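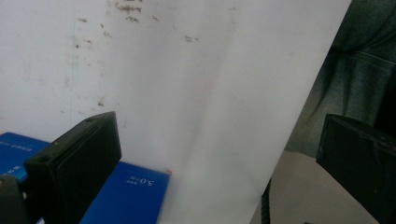 No armazém da Wakeck, onde trabalhei onze anos e onde ainda vou com frequência, a embalagem é feita à mão. Uma pessoa tira a caixa da prateleira, confere a referência, põe-na no cartão, enche os espaços e fecha. Num turno normal saem 600 encomendas. Desde novembro, parte desse trabalho está a ser preparada para passar para máquinas, e quem lá está dentro fala disso todos os dias, quase sempre sem que a direção esteja presente.

Escrevo porque me parece que a discussão pública sobre o assunto anda mal colocada. Pergunta-se quantos postos vão desaparecer. A pergunta é legítima, mas na Wakeck a resposta, por enquanto, é nenhum. O que já mudou foi outra coisa, e convém falar dela antes que se torne hábito.

Mudou o que se pede às pessoas. A Zulmira Godinho embala há mais tempo do que qualquer colega da linha. Sabe dobrar uma folha sem a vincar onde não deve e percebe, pelo peso, quando falta uma peça dentro de uma caixa fechada. Hoje passa uma parte do turno a fazer os mesmos gestos com uma pinça na mão, mais devagar, para que fiquem gravados. Agarrar uma caixa rígida com dois dedos mecânicos aprende-se numa manhã. Uma folha que dobra e escorrega custa muito mais, e são essas repetições que a empresa quer.

Ora, isto é ensinar. Quando a Zulmira ensinava um colega novo, recebia um suplemento de formadora, pequeno mas escrito no recibo. Agora ensina um sistema que poderá servir na Wakeck, em Trerkcombe ou noutro armazém qualquer do grupo, e o recibo é igual ao de quem só embala. O Gonçalo Figueiredo, chefe de turno, disse-me que o assunto «está a ser visto». Está a ser visto há meses.

Mudou também o ritmo. Os objetivos do turno foram mantidos, apesar das horas gastas nas gravações. Quem fica na linha compensa. A Catarina Marinho fez as contas por iniciativa própria e chegou a cerca de 50 encomendas a mais por pessoa em cada semana. Não é uma enormidade, mas sente-se nas costas.

Há quem discorde de mim, e com argumentos. O Tsz-kin Hsiao, que trabalha na manutenção e conhece as máquinas melhor do que eu, lembra que a embalagem é o posto com mais baixas por tendinite. Se um braço mecânico ficar com a parte repetitiva, diz ele, tanto melhor. Concordo. Vi colegas saírem daquela linha aos quarenta anos sem força para abrir um frasco. Não defendo que o trabalho fique como está por ser antigo.

Defendo três medidas, e nenhuma é cara. Que as horas de gravação sejam pagas como formação. Que os objetivos desçam na proporção dessas horas. E que fique por escrito, antes de chegar a primeira máquina, para que funções vão as pessoas da embalagem, com que horário e com que salário. A Clesdale assinou um documento destes com os trabalhadores antes de mexer na linha, e a produção não parou por causa disso.

A administração responde que é cedo para compromissos, dado que ainda não se sabe se o sistema vai funcionar. Pode ser que não funcione. Mas as gravações já estão a ser feitas, com mãos que têm nome e número de funcionário, e esse trabalho tem valor agora. Se fosse cedo para o pagar, também seria cedo para o pedir.

A próxima reunião com o Gonçalo está marcada para as 14 horas, a meio do turno. Pedi que fosse noutra hora, para poder ir mais gente da linha. Ainda não tive resposta.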